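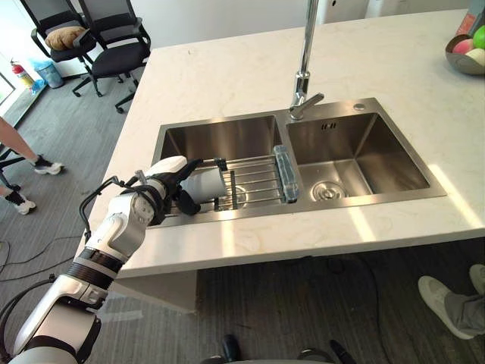 Fimuvico Releases Mutomberg 12, With a Planner That Minds the Wrist

31/05/2024

Hi everyone, Ívar Vídalín here. I run the planning team at Fimuvico, and I get to write this release myself because I lost the argument over who should. Mutomberg 12 is out today! It's our software for controlling arms with multi-fingered hands, and this is the version I've wanted to ship ever since we started on household jobs like handling cups at the kitchen sink.

The big change is in how the planner treats the hand. Older versions worked out a path for the arm first and then asked the fingers to cope. Mutomberg 12 plans the arm, wrist and fingers together, so a grasp that would leave the wrist jammed up against its limit gets thrown out early (before anything moves, which your hardware will appreciate). You can set how much the planner cares about wrist comfort with a single slider, and please do play with it. Our default is on the cautious side.

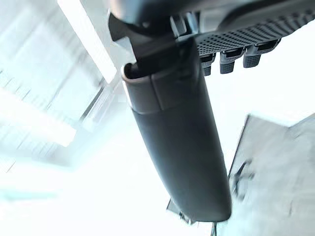 We also rebuilt the part that deals with wrist cameras. If you've mounted a small camera close to a gripper, you know the trouble: half of what it sees is your own hardware, and a sunny window can wash out most of the rest. The new self-mask uses the joint angles to figure out which pixels belong to the robot and leaves them out of the obstacle map. Blown-out areas are now marked as unknown. Before, they were treated as free space, and I'm very glad to see the back of that one.

The self-mask updates every 14 milliseconds on our reference computer, and you can view it live in the tooling window next to the raw feed.

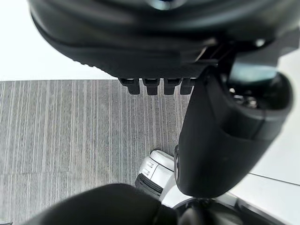

Soledad Riquelme, who leads perception, tested the mask on 490 recorded runs before she'd let me put it in the release. "I wanted to see it fail on dark fingers in deep shadow, and it did, so we fixed the edges and ran the whole lot again," she says. "Please send us your ugly recordings. The pretty ones don't teach us much."

There's a new replay tool too. Drag the timeline to any moment and you get the planned pose, the measured pose and every camera view lined up, plus a list of the grasps the planner rejected and why. I have it open all day.

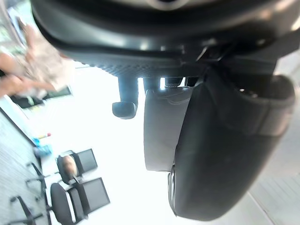

A few practical bits. Mutomberg 12 is a free update for current license holders, and projects from version 11 open without conversion. Melnychuk, our old calibration plug-in, is now built in, so uninstall the separate copy first. Two-arm planning is still in preview and will be slow in tight spaces. We're aiming for a proper release of that in July.

New single-seat licenses are $300 a year, support included. Hisdale handles orders and training for us, and their desk can set you up with a trial.

Press contact: Ívar Vídalín, Fimuvico planning team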